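Fader project, June progress note
To: the Stostmont small grants desk

Hi all,

Quick one from me this time, and mostly good news! You'll remember the last note ended with me grumbling about the hinge tasks. The simulated arm was fine at picking things up and hopeless at anything with a lid, and laptops were the worst of the bunch. So that's where the month went.

What I changed is the training order. The old way, every run started with the gripper far from the laptop and the policy had to find its own way in. Now I start it close to the lid, fingers open, and move the start point back bit by bit (I've been calling this the Wudorik schedule, after the folder it lives in, sorry). We trained on 185 laptop models with mixed-up wall and table textures, and held back 32 that the policy never sees until test time.

On the held-back set it now closes the lid on up to 300 tries in a row without knocking the base off the table. The old version couldn't manage three! I'd take that with a little salt, as the same laptops come up again and again in a streak like that, and a proper per-model breakdown is still running.

The wrist view is doing most of the work. When I took it away and left only the overhead view, the policy went right back to shoving at the corner of the lid. I'd like to spend part of next quarter on why.

Money is on track. The Ostapchuk server time came in a bit under what I'd budgeted, and I'd like to roll the leftover into more texture variety, if you're OK with that.
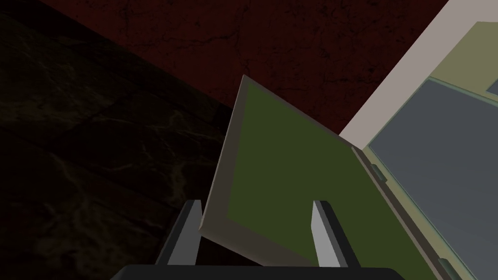
Let me know about the rollover when you get a chance, and I'll send the breakdown as soon as it finishes.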